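Comparing two fingertip sets for picking up wood blocks
Final report, Intro to Manipulation, group 6

Goal

We wanted to know if the softer fingertips (Woler set) are worth the swap time compared to the plain hard ones that came with our gripper (Boment set). Our lab sheet only asked for one object, we used tall wood blocks and a short one, mostly the tall ones. Everything was run by replaying the same program so the only change was supposed to be the tips. Supposed to be – see Problems.

Setup

Arm: the bench arm by the window, same one as in lab 3. Wrist camera on, using its stock bracket. Controller is the Vörös box with the course firmware, no changes. Approach speed was left at the default for all runs. Grip force set in software, same number for both sets.

Objects: tall blocks, unfinished, stood on end. A short pine block laid flat off to one side, used for the warm up and to check that the camera offset was still right after a tip change.

Surface: the polished stone top. We first planned on the foam mat but the tall blocks leaned on it, so we moved. Stone is flat and hard which is good for standing blocks and bad for fingertips if you come down too low.

Procedure

Home the arm, check the camera picture on the laptop. Pick up the short block once, put it back. Then stand the tall blocks up against the tape gauge, take the gauge away, run the pick. A pick counted as good if the block came up, stayed up for the hold, and went back down without tipping. Anything else was a miss, even if it was a "nice" miss. We did 100 picks with each set, hard tips first.

Two ways of standing the tall blocks. Alone, with free space on both sides. Paired, two blocks side by side, fingers have to go around the outside of both. Paired was added late because alone was too easy and we had nothing to write about.

For the paired picks the wrist camera view matters a lot. Both fingers come in from the bottom of the picture and you can check the gap against the two blocks before closing. The veins in the stone were a nuisance for the edge finder, more on that below, but by eye it is easy to see where the wood stops. 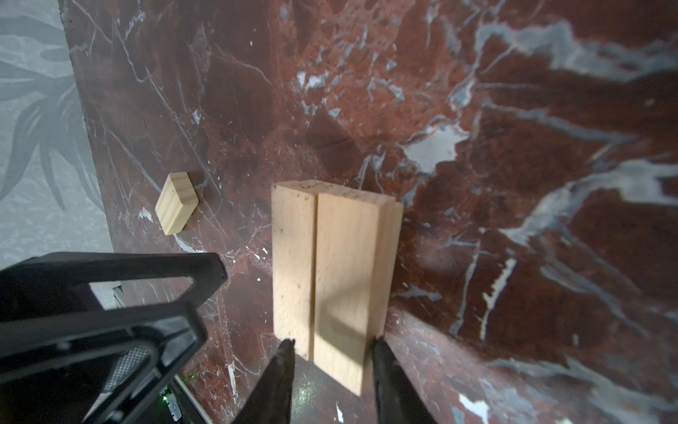 Results

Hard tips: 84 good out of 100. Soft tips did better on paired, and a little worse on alone, which we did not expect. We don't give one total for the soft set because part of that log got overwritten (see Problems) and we would rather not guess.

Misses with hard tips were nearly all the same kind. Block slips down during the hold, lands on its end, tips over. With paired blocks one comes up and the other stays or hangs halfway. The soft tips gave enough to press on both even when the faces weren't lined up.

Soft tips on a single block: the block sometimes rotated a little in the grip, then came down on a corner and fell. Felt like the tip was flexing sideways. Lowering the lift speed helped in the few extra trys we did, but those are not in the count.

Edge finder: we tried the Skerham script for lining up the gripper automaticly. On the stone top it kept picking a light vein as the block edge. Raising the threshold to 111 got rid of most of that but then it lost the left side of the pair. So lining up was done by hand for all counted runs. The shadow from the gripper falling on the block face also did not help it any.

Problems

– Log for part of the soft set overwritten, same file name used twice. Our fault.
– Hard tips always went first, so we had more practice at standing the blocks up by the time the soft set was on. Should have switched back and forth.
– Changing tips moves the zero a bit. We re-zeroed but only in one direction.
– Late afternoon runs had more glare off the stone. Closed the blinds for the rest.

What we'd change

Put plain paper under the blocks and try the edge finder again before blaming the script. Separate log file for each run. Do paired picks from the start. Also measure the slip somehow, good/miss is too coarse, a block that slides a little and one that drops out are very different.

Recommendation

If the job is single blocks keep the Boment tips on, swapping isn't worth it. For two at once use the Woler ones and lift slow.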